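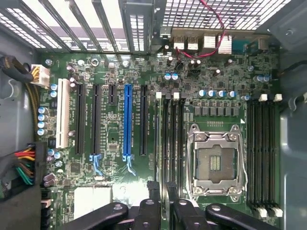

On the Rastcombe list, in December, a member wrote:

> I have the old Kindia workstation opened up on the dining table and the
> processor is out. Before I go any further, is it worth filling all the
> memory slots at once, or should I start small? I was quoted 455 dollars
> for a full set and nearly fell off my chair.

Hello everyone, and hello especially to whoever has given up a dining table to the cause (I've done it many times, and we ate a lot of soup on our laps that winter!)

Please start small. Eight slots is a lovely thing to have, but you don't need them all filled to find out whether the board is alive. I'd put in the processor and 2 sticks, check the manual for which slots go first, and see if you get a picture. Keep the load plate up until the processor is sitting flat, and don't touch the gold pins, not even to flick off a bit of dust. I once bent 3 of them with a shirt cuff and spent a whole evening with a needle and a magnifying glass.

As for the 455 dollars, goodness, no. Parkik in Villanueva sells used server memory by the tray and they are very patient on the phone. Ask them to match the part number in your manual.

One more thing, do hang on to any old PCI cards you have. I still run a sound card from 2000 in mine and it sounds wonderful to me.

Let us know what the first boot says, beeps and all.

Warm wishes from the cold end of the county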